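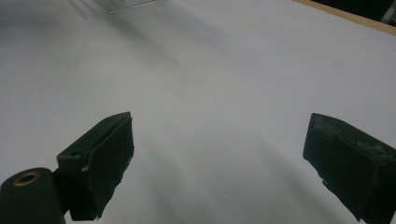
By the Veltitz applications desk | Updated 24/11/2019 | Product page: Trimar hand-held gripper, finger pads and care

Trimar Finger Pad Set

Replacement pads for the Trimar hand-held gripper. Sold as a matched pair, left and right, with adhesive already applied. Dark finish. Fits all Trimar finger blocks made since the second revision.

Item no. TR-79
Pack: one pair
Ships in: 10 working days

When to change pads

Pads are a wear part. The inner face does the gripping and should be judged first. Scuffing on the top of a finger is normal and does not affect grip. A ragged lower edge on the inner covering is a different matter. Fibers or crumbs from a frayed edge can end up on the work, and the finger no longer closes flat against a thin part.

Our rule for shops running under the Grultton handling code is to inspect every 800 cycles and at the start of every shift, whichever comes first. Change both pads together. A new pad facing a worn one pulls the part to one side as the gripper closes.

Change the pads if:
- the covering is lifting at any corner
- fraying has reached the gripping area
- the inner face feels hard or slick to a clean finger
- a chip in the finger body reaches the pad seat

Small chips elsewhere on the body can stay in service. Write them down on the inspection card so the next person does not report them again.

Checking the fingers

Do the check over a plain, pale surface with nothing on it. White paper or a light benchtop is fine. Loose fibers and flecks show up well against it, and there is nothing for the open fingers to catch on.

1. Open the gripper fully and let go of the trigger.
2. Look at both inner faces, then at the lower edges.
3. Close slowly on an empty grip. The faces should meet along their full height.
4. Open again and look at the surface underneath. Wipe up anything that has dropped and check the pads again.

Hands stay off the fingers while the trigger hand is on the grip. This applies to the person holding the tool and to anyone helping. It is the rule we see broken most often, usually by someone picking off a loose thread.

Fitting

Peel the old pad from the top down. Clean the seat with isopropyl alcohol and let it dry. Set the new pad against the upper corner first and press down its length for 30 seconds. Do not trim the pad to fit. If it overhangs, you have the wrong side or an older finger block.

Leave the tool open overnight before using it on parts.

Records

Auditors working to the Grultton code will ask for the date of the last pad change and the cycle count at that change. They do not ask for the old pads, and you can throw them out. A blank inspection card is packed with each set. Cards from the Kamata tool line have the same layout and are accepted.

Compatibility

Trimar hand-held gripper: yes
Trimar wrist-mounted gripper: yes, with long seats only
Kamata hand tools: no

Returns

Unopened sets can be returned within 30 days. We cannot take back pads once the backing has been peeled.

Related items: Trimar finger block, left; Trimar finger block, right; inspection cards, pack of 10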